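Open afternoon at Wadumlow, November

I drove 68 miles to find out whether a machine can tidy up after a child yet. The coffee was good.

Wadumlow opens its Brekadcombe workshop to visitors once a year, and Poppy Hulme led our group past the arms, the spare arms and a bin of bent fingers. Pascual, the one on wheels, was clearing socks off a rug. It got 6 of them into a basket in the time I took to eat two cookies, then parked itself against a radiator and thought about it.

Poppy says picking things up is coming along. Deciding where they go is another matter, and my own household is still stuck on that one.

Toys and snacks

Wuvis is the project for mess of the domestic kind: a packet of something, a bag of buns, a doll, a hairbrush standing up in a pink box. Blue-lined fingers, a very small black object, a loud play mat.

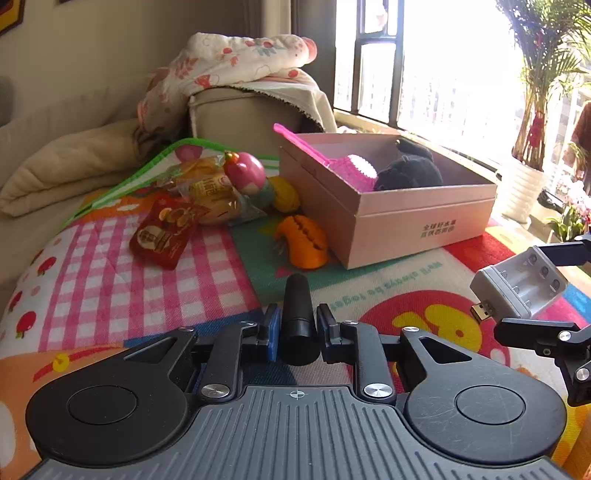

Getting there

Parking is behind the unit, $6, coins only. Doors close at 4 p.m.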